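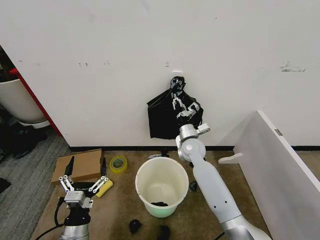 Right gripper on the bag, left gripper open. Bin liners are one of our household tasks.

Software Engineer, Two-Arm Manipulation (perception and planning)

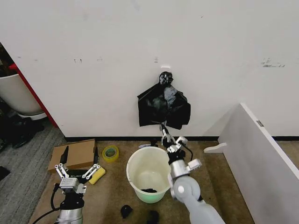 Posted by the Sonus manipulation software team
Wed 25 September

We are looking for an engineer who gets a kick out of thin, floppy, shiny things. Boxes and mugs are lovely, but a black plastic bag has no fixed shape, hardly any texture and a habit of sticking to itself, and we think that makes it one of the best problems in robotics right now!

Sonus writes the software that lets two-armed robots do small jobs around the home. You would be joining a team of eight, working mainly on Zarnamon, our task planner. Zarnamon decides which arm does what and when to let go, and it has to cope when the bag ends up somewhere other than where the plan wanted it. It talks to Berhe, our perception stack, which finds edges, folds and openings from the head camera.

Berhe is good at bins. It is much less good at telling one layer of black plastic from two, and we would love your help with that (glossy creases are a particular nuisance, as every highlight looks like an edge). Our bag set currently holds 1,481 labelled recordings, and there is plenty in there that we haven't had time to look at properly.

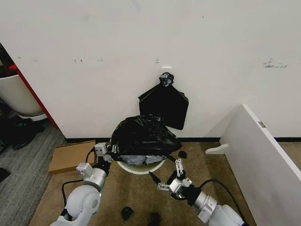
Most weeks you would spend part of your time at a desk and part of it beside the robot. You'll write a change, try it in Brurer, our replay tool, against old recordings, then run it on the arms the same day. We care a lot about that short loop. If a tool is slowing you down, you are welcome to stop and fix it.

Some jobs waiting for you:

Keeping both arms clear of each other when they work close together over a bin rim
Spotting a slipped grasp from motor current as well as from the camera
Making Zarnamon's logs readable by a tired person
Cutting the replanning delay, now up to 500 milliseconds on a bad run

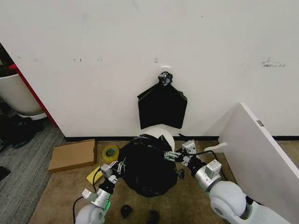 What we'd like you to bring

Solid Python and enough C++ to change a control loop without fear. Some time spent with real hardware, whether at work, at university or in your spare room. Either motion planning or 3D perception in reasonable depth; we don't expect both. Patience with plastic.

A degree is fine and so is not having one. Part-time work is possible from four days a week.

How to apply

Send a CV and a page or so on something you built that had to deal with the real world, including what went wrong with it. Quote reference 69 in the subject line. We reply to everyone, and the second interview includes an afternoon in the lab with the arms running.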